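Fundeo Kraft Paper Table Roll, reviewed by Yichen Cui

I bought this roll in June to cover the long table in our workroom in Rendale. The old vinyl cover had split and I was tired of scrubbing glue off it. The roll is 200 feet long, and Hernden Supply had it in stock. 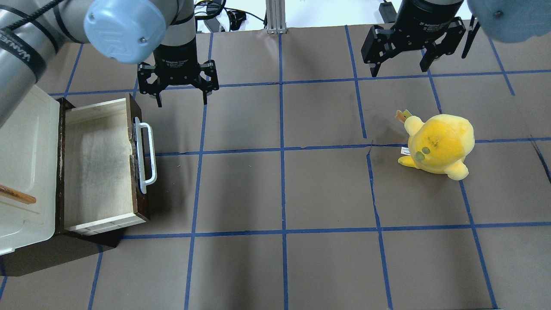

Brown paper on the work surface, with the drawer.

The paper is heavier than the Guo roll I used before. It cuts cleanly with scissors, and a utility knife works if the blade is new. It does want to curl back up. I left the first sheet under books overnight and it was fine by 9 in the morning.
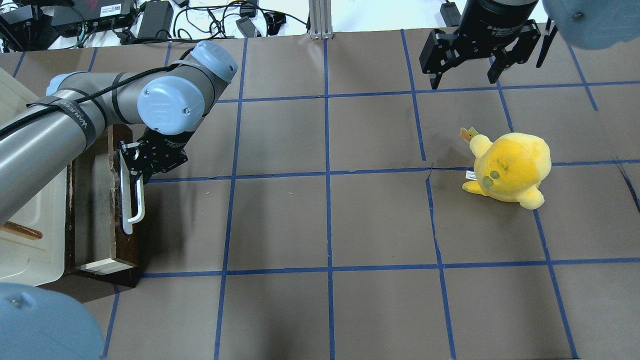 Painter's tape sticks well enough. On the Guo paper, pulling tape off took the top layer with it. With this one I got most strips up clean if I pulled slowly. Pencil and marker both show up clearly. Marker did not bleed through in my test.

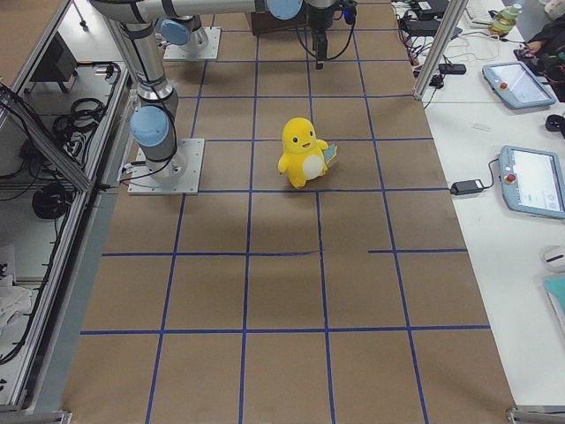 It creases if you lean on it while it is going down, and the creases stay. Water is the other weak point. A spilled cup of tea left a ripple, and I had to replace that sheet.

The core is narrow and did not fit my wall holder, so the roll stands in a corner.

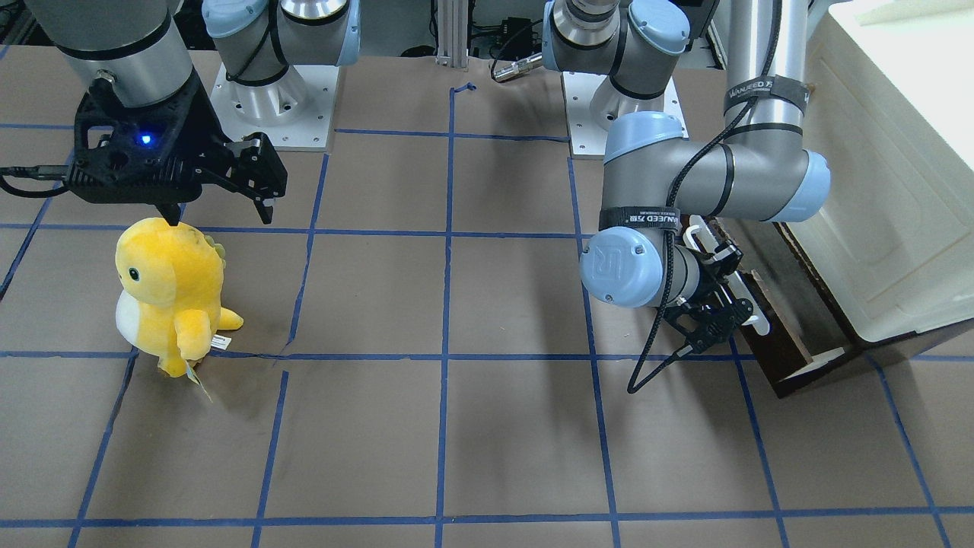 I would buy it again for crafts, packing or covering a bench. For painting with a lot of water, get something coated. Four stars.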